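3.2 Setting up and looking after the collection cell

I wrote most of this section from the maintenance notebook, which lives on the shelf by the charger and has coffee on at least three of its pages. Papers tend to give the cell one sentence ("data were collected with hand-held grippers") and move on, and I used to do the same thing. But we spent so much of our time keeping the grippers in shape that I'd feel funny leaving it out!

We call the cell Binow. It has one white work surface, and the operator works with two hand-held grippers, one per hand. Each gripper carries a cube marker at its base, with black-and-white fiducial patterns on its faces, and a small green LED. The head camera looks down over the operator's hands and reads the patterns, and that gives us the pose of each gripper while she works. The jaw opening comes from a small sensor inside the body, which we read out separately over the cable.

The cubes were our biggest headache. A cube that has turned even a little on its mount still gets tracked just fine, so nothing complains, and you end up with a whole afternoon of hand poses that are tilted by the same small angle. We lost 94 episodes that way in November before Florante Agbayani spotted it in the replay (the robot kept scooping under the part, as if it were being polite). After that we put a reference block on the surface and started every session by touching it with both grippers, closed, and comparing the two poses the camera reported. If they disagree by more than our limit, we stop, loosen the cube, seat it again, and repeat the touch. It takes a couple of minutes, and I grumbled about it for a week and then stopped noticing.

Fingers are the other thing that wears. They're black and rubbery and they pick up dust from everything, and once the tips get shiny the operator starts squeezing harder without meaning to, and you can see it in the jaw readings. We wipe them with a damp cloth at the start of a session and again after lunch. We swapped the pads every 168 episodes at first, purely because that was how many fit on one notebook page, and it worked well enough that we kept it. The spring gets a look at the same time. We don't oil it. We tried that once with the Ambrosio prototype and the oil crept onto the pads, which meant new pads and a sulky evening for me.

Cables deserve their own paragraph, sorry. Anything that tugs on a gripper changes how a person moves it, and operators don't report it, they just adapt. So before recording I ask whoever is in the seat to reach to the far edge with both hands and tell me if they feel any pull. If they do, we give the line more slack on the floor and try again.

Sleeves go up past the wrist before the first episode. Loose cuffs used to slide over a cube face and the tracker (our Wornura script, written mostly late at night) would drop out for a moment and then jump. With the cuffs up, dropouts went from 20 in a session to almost none. Long hair can hide a cube too if the operator leans in far enough, so we set the surface height with that in mind and check the live view while she does a few practice reaches.

With these habits in place we kept 281 episodes for the study. The repairs along the way were small: one cracked cube corner, one LED that came loose, and a jaw that stuck half open until we found a crumb of packing foam in it. Figure 4 was recorded in the cell during bimanual work, with a cylindrical part held in the right gripper and the left one open.

Figure 4. Head-camera view of both hand-held grippers over the work surface.
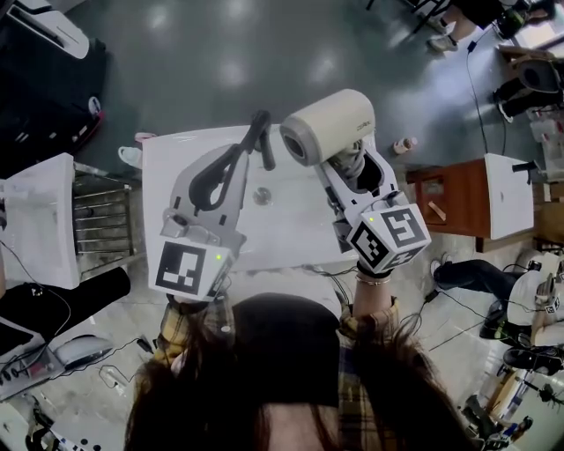 How do you decide when a marker cube has to be seated again?
We go by the reference touch at the start of the session. Both grippers touch the block, we compare the poses the camera gives us, and if the difference is over our limit, the cube comes loose and goes back on before anything gets recorded.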